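15 de diciembre de 2024

# «La prenda no tiene una pose, tiene una distribución»

Radoslava Ševčík coordina la captura de demostraciones en Cemton, donde se entrenan políticas de manipulación para tareas domésticas. Llegó a la empresa en marzo, después de trabajar en calibración de cámaras en Fotix. La conversación se centró en un asunto concreto: cómo se enseña a un robot a manejar ropa sobre una cama y qué errores del operador acaban en el modelo.

El equipo utiliza dos vías. En la primera, el operador sujeta una pinza instrumentada y ejecuta la tarea con ella; en la segunda, maneja el robot a distancia con mandos. Ševčík prefiere la primera para los tejidos. «Con teleoperación, el operador pierde la sensación de tirón. Compensa mirando, y al mirar se detiene. Esas pausas quedan en la trayectoria y la política las reproduce.» La teleoperación se reserva para tareas en las que importa el alcance del brazo, como abrir puertas o cargar una lavadora, porque una persona con la pinza en la mano adopta sin esfuerzo posturas que el robot no puede repetir.

El registro pasa por Kerkix, la herramienta interna que sincroniza vídeo, apertura de los dedos y posición de la pinza. Cada episodio se revisa antes de entrar en el conjunto de entrenamiento. Se descarta si la estimación de posición salta, si los dedos cierran en vacío más de una vez o si la prenda sale del campo visual durante más de 3 segundos. «El tercer criterio es el que más episodios elimina. El operador gira la muñeca para ver mejor y la cámara deja de ver.»

Sobre la cama, el procedimiento empieza con la prenda arrugada. El operador acerca la pinza casi cerrada, abre al llegar, toma el borde y levanta lo justo para separar las capas. Ševčík insiste en la aproximación: «Si se entra con los dedos muy abiertos, se arrastra también la sábana. En la imagen apenas se nota, pero al reproducirlo el robot se lleva las dos telas». 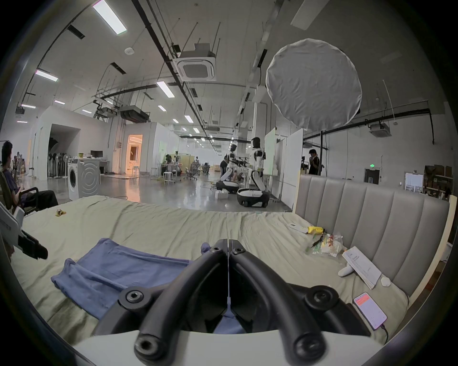
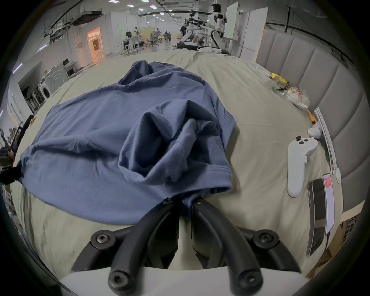
*Tiempo de lectura: 3 minutos*

Preguntada por los objetos que aparecen junto al cabecero, papeles, un teléfono, una bolsa de plástico transparente, responde que la política debe aprender a ignorarlos. «Una cama despejada da curvas de entrenamiento muy limpias y un robot que falla en la primera casa.» La disposición cambia entre bloques de 21 episodios; dentro de cada bloque solo se altera la prenda.

El bloque mínimo para comparar operadores es de 100 episodios válidos. Con menos, según Ševčík, se mide el estilo de cada persona. Las diferencias son considerables: hay quien agarra siempre por el dobladillo y quien busca la costura de la manga. Durante un tiempo se admitieron ambas estrategias sin etiquetar y el modelo dudaba entre las dos, con la pinza suspendida a medio camino. «Promediaba dos puntos de agarre correctos y obtenía uno que no servía para nada.» Ahora la guía de operación fija el dobladillo como primer contacto, y los agarres por la manga se guardan en un conjunto aparte.

La velocidad es otro punto de fricción. Los operadores nuevos se mueven despacio por prudencia y los veteranos demasiado deprisa para el brazo que ejecutará la tarea. Kerkix remuestrea las trayectorias, pero la corrección tiene límites: una camiseta levantada con rapidez se despliega por inercia, y ese efecto desaparece al ralentizar el gesto. «Se puede cambiar la escala de tiempo de la pinza. La de la tela, no.»

En cuanto al material de los dedos, el equipo probó 5 durezas antes de elegir la actual. Los dedos blandos toleran errores de altura al apoyar sobre el colchón; los rígidos pellizcan mejor una sola capa. La versión elegida cede en la zona central y conserva firmeza en la punta. El soporte se rediseñó con Matoušek, el taller que mecaniza las piezas, para que la misma pinza pueda montarse en el robot sin modificar la distancia entre la cámara y los dedos.

Queda sin resolver la recuperación de fallos. Casi todas las demostraciones son correctas, de modo que el modelo ve pocos ejemplos de una prenda que se escurre. Ševčík ha empezado a pedir episodios en los que el operador suelta la tela a propósito y vuelve a tomarla. Los resultados todavía no le parecen publicables. «El operador sabe que va a soltar y se prepara. Se ve en la muñeca, unos fotogramas antes.»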